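Stunditz has supplied canteen tableware to schools and clinics since its workshop opened in Jivside. The plant now ships 3,477 pieces a month, and its glaze technician spoke to us in August. 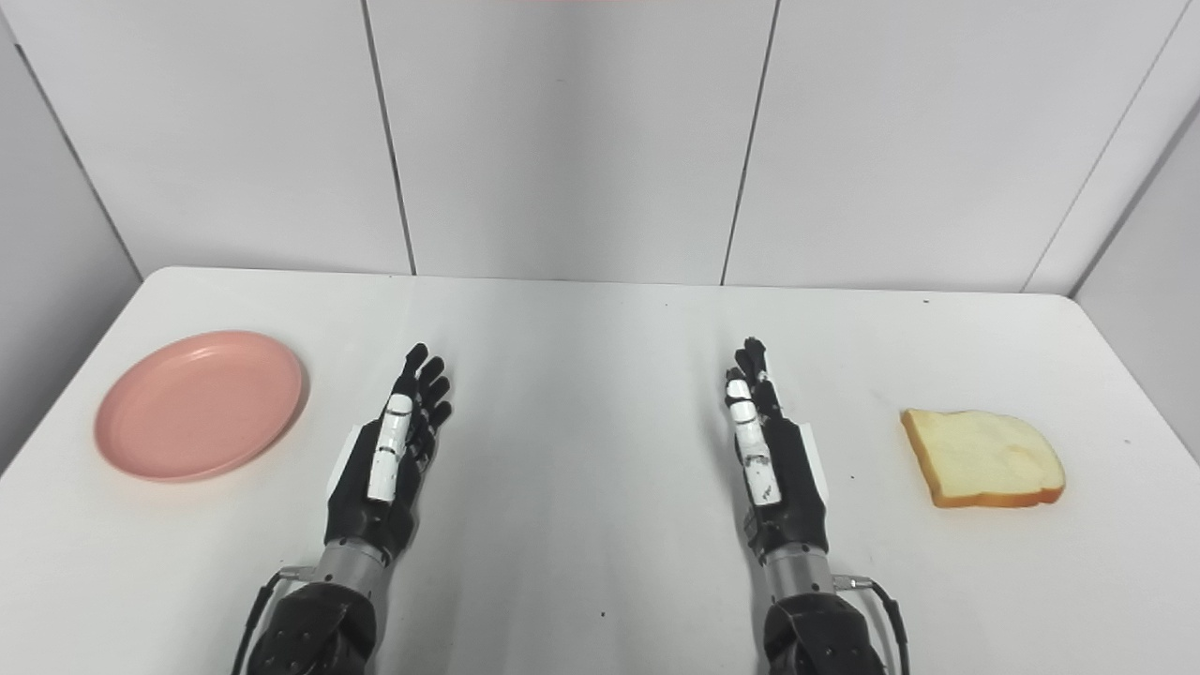

Color drift is the main reason for rejects, the technician said. "Iron content moves between clay batches, so we test every 24 hours." Pinks are the hardest to hold – a salmon shade like that of the round plate on the white table shows a small shift at once.

Rejects fell to 40 last month after a change of kiln schedule.
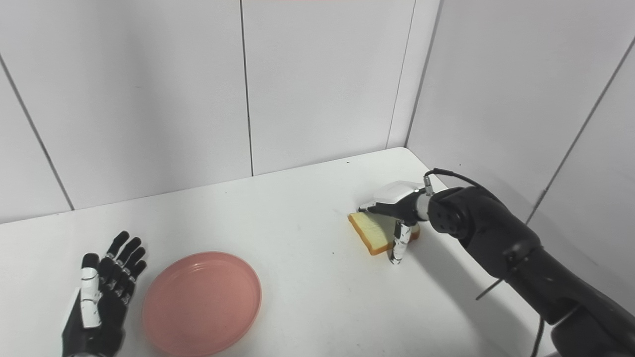 Rim height is set by the buyer. "Cárdenas asked for a low rim, Zatex for a higher one." For a slice of bread, like the one held over the table, either will do. Soup is a separate mold, number 509.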